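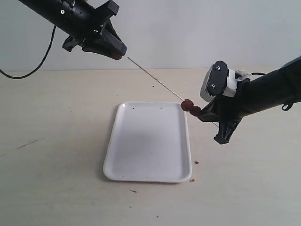
**TINDVILLE, September 15, 2022.** The Tindville Food Hall will add a skewer counter to its fall program, the hall's management announced. The counter will serve small portions on metal skewers and will operate through December.

Stela Surdu, who manages the hall, said the decision followed a trial period in which 142 visitors returned comment cards. Most asked for smaller portions and a wider choice of sweet and savory items.

"Visitors told us they wanted to try several things at one sitting," Surdu said. "A skewer with two pieces on it answers that request."

Food will be threaded at the counter and handed over on plain white trays. Under the hall's serving rules, pieces must be taken off the skewer over a tray, and trays are to be changed as soon as crumbs or stains collect in them. Skewers will be returned to the counter for washing and may not leave the building.

Yuzhen Shen will oversee preparation. The opening menu has been drawn up with Piras, a supplier based in Nindton, and will be reviewed each month. The counter is expected to serve up to 500 portions a day.
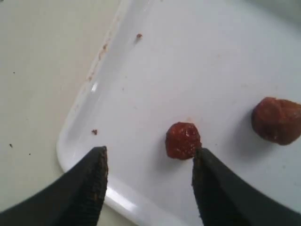
## Hours and Access

The counter will be open from 11 a.m. to 7 p.m. at the Kitemside entrance, where seating has been extended to 154 places. Ingredient and allergen lists will be posted beside the register.

Groups wishing to reserve tables should contact Esi Yakubu at the hall office. Applications from vendors for the winter program are being accepted by Adelmo Bassi.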